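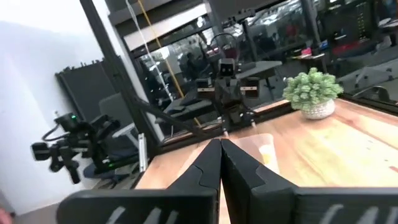

The wooden table in the work room, June

Ulitz Map Collection: cataloguing and conservation
Second progress report to the Villaseñor Fund
Prepared by Elfriede Reinholz, project lead

Dear members of the Fund,

With this report I want to inform you how the work on the Ulitz maps has continued since the first report. I follow the same order as last time, so that the two can be compared: catalogue, conservation, scanning, money, and then the questions where we need your opinion.

Catalogue

The collection contains 1,074 sheets according to the old handwritten list. We have now checked the list against the drawers as far as the end of the sea charts, and in this part it is quite reliable. The mistakes we have found are mostly in the dates. The person who made the list took the date from the title of the map, also when the sheet was printed much later from the same plate. For a collector this is an important difference, and for our catalogue too. We now write both, the date of the plate and the date of the impression, and when we cannot decide the second one we leave the field open and put a note.

Getsemaní Salinas has done the greatest part of this work. She compares the state of each plate with the printed bibliographies, looking at the small changes: a new road, a coastline engraved again, a different publisher's address under the title. It is slow. For the river maps she needed nearly the whole of the spring, and I think it was right to give her this time. Among them were 4 sheets which the old list calls duplicates and which are different states of the same map. They have now their own numbers.

The descriptions are entered in Kadura, the catalogue program which we told you about in the first report. Most things work well. The field for scale does not accept old units such as leagues or German miles, so for the moment we write these in the general notes and will move them when the field is changed. The request has been sent.

Conservation

From the first group of damaged sheets, 20 have been cleaned and repaired by the paper studio Inon. The usual problem was the centre fold, where the maps had been bound in an atlas and later cut out. The studio has removed the old adhesive tape, closed the tears with thin Japanese paper and flattened the sheets between boards. On a few of them a brown line stays where the tape was. To take it out completely would need a stronger treatment, and this could attack the outline colour, especially the green, so we agreed with the studio to stop there.

The green is our main worry in general. On many of the older hand-coloured sheets the copper green has made the paper weak, and along the borders of the provinces it can break when the sheet is bent. We have taken these sheets out of the hanging folders and they lie now flat, with a separate paper between each. They will not be lent or shown until the studio has given an opinion in writing.

We had also a small setback. The new folders were delivered in the wrong size, too short for the largest wall maps. The supplier has taken them back without cost, but we lost 6 weeks, and during that time the large maps could not be moved. This is the reason why the fourth cabinet is still not in order.
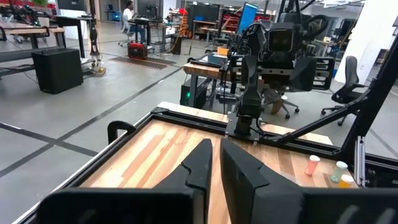

Work room: the tabletop and its raised black rim

Scanning

Scanning has started with the town plans, as you wished. We decided to scan the back of each sheet also. This was not in the original plan and it makes the work longer, but on the backs there is often atlas text, a page number or a dealer's pencil note, and with these it is sometimes possible to say from which edition a map was taken. One plan of a harbour, which we had as "origin unknown", could be placed in its atlas only from the text on the back.

The colour of the first scans was too warm. The paper looked nearly yellow and the pale pink wash could not be seen any more. We have corrected the settings and will scan the first drawer again. I prefer to tell you this openly, as it means some days of work done twice.

The folding maps on linen are a separate question. They do not lie completely flat, and I do not want to press them under glass. For now we leave them until the end.

Money

The costs for conservation are inside the budget. The costs for folders and boxes are a little higher than planned, as we have chosen a better quality for the sheets with the weak green. On the other side, we have spent less on travel, and we would like to move this sum to storage material. According to the agreement we need your permission for this. The table with all payments is sent separately, together with the receipts.

Questions to the Fund

First, please tell us if you agree with the change in the budget described above.

Second, we would like to know if the scans of the backs should be published together with the fronts, or only be kept for research. Getsemaní Salinas is in favour of publishing. I am also in favour, but some of the pencil notes contain prices and names of former owners, and for those we should have a rule before anything goes online.

Third, there was the idea of a small exhibition. With the state of the coloured sheets I would suggest to show only uncoloured maps, with low light and for a short period. A first list of possible sheets can be ready together with the next report.

Next steps

Until the next report we plan to finish the checking of the sea charts and begin with the county maps, to put the fourth cabinet in order, and to send the second group of sheets to the studio. The town plans should then be scanned completely, front and back.

I thank you for your patience with the delay of the folders, and I am at your disposal for any question.

With kind regards,
Elfriede Reinholz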